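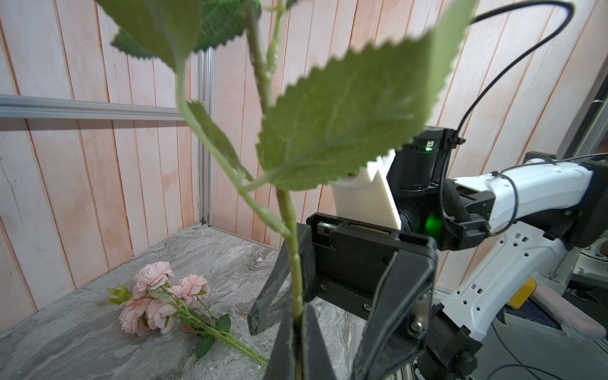 How to set up a backup link between two switches with link aggregation

Nov 16, 2023

If you have two managed switches joined by a single cable, you have a weak spot, and you can fix it in an afternoon with one more cable and some patience. I love this job. It's cheap, it's quick, and pulling a live cable while your ping keeps running never gets old!

I'm using a pair of Greltgate switches here, but any pair that supports LACP (802.3ad, now 802.1AX) will do. Menu names will differ a bit.

What you need

Two managed switches with LACP
2 free ports on each, all running at the same speed
Two patch cables
A laptop plugged into a port you are not going to touch

Step 1. Save both configs

Export the running config from each switch before you change anything. I once skipped this on the Murkovport site and spent the evening retyping VLANs.

Step 2. Unplug the second cable

Leave only the original link connected for now. Two plain cables between the same switches make a loop, and if spanning tree is off, the broadcast storm will knock you out of the web page you're trying to use.

Step 3. Build the group on the far switch first

Start with the switch your laptop is NOT plugged into. Go to Ports > Aggregation, create group 1, add both ports and set the mode to LACP active. You will probably lose contact with it the moment you hit Apply. Don't panic, it comes back in the next step.
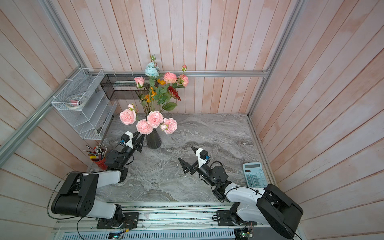 Step 4. Build the group on the near switch

Same settings, same mode. Active on both ends is fine. Active on one and passive on the other is fine too, but passive on both will sit there forever waiting for the other side to speak up.

Step 5. Put the VLANs on the group

Tagging now belongs to the group and no longer to the single ports. My camera VLAN is 413 and my office VLAN is 58, so both get tagged on group 1 at each end. Check the native VLAN as well.

Step 6. Plug in the second cable and test

The status page should list both ports as bundled. Start a long ping across the link:

ping -c 3000 10.58.0.2

Now pull one cable. You may drop a packet or two, then replies pick right back up. Plug it in, wait until it shows as bundled again, and pull the other one.

Once both tests pass, save the config to startup on each switch, or the next power cut will undo all of it.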